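Grestico Dining Table, White Marble Effect

I fell for this table the minute we put it together in the shop! The top is a cool white with soft gray veining, and I love how the rounded corners take the edge off such a big piece (my hips thank me every time I squeeze past).
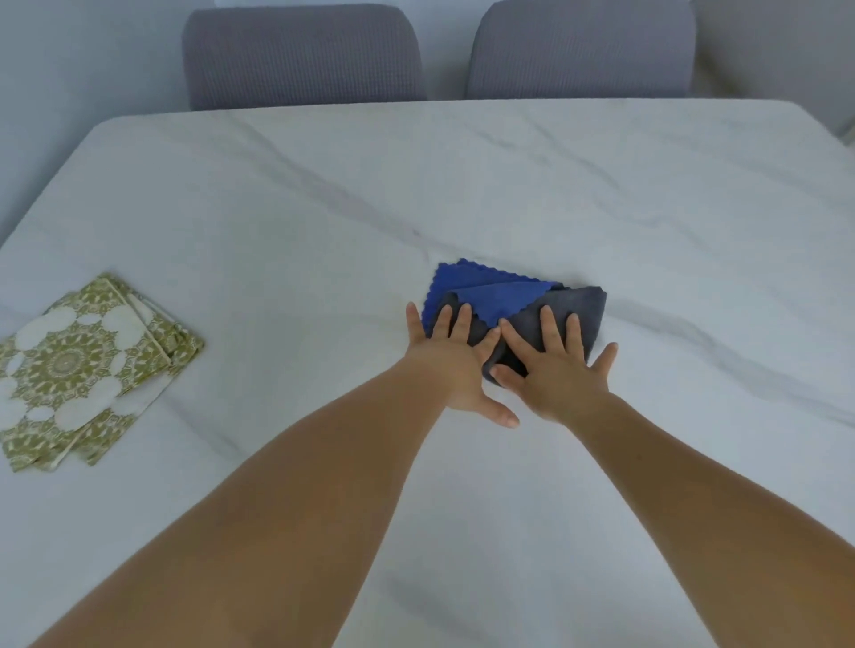

Grestico table with gray upholstered chairs and patterned paper napkins

Chairs are sold separately, and so are the napkins. Price is $700, delivery takes 3 weeks, and you get a 5-year warranty. Questions? Ask for Leidy, mornings are best.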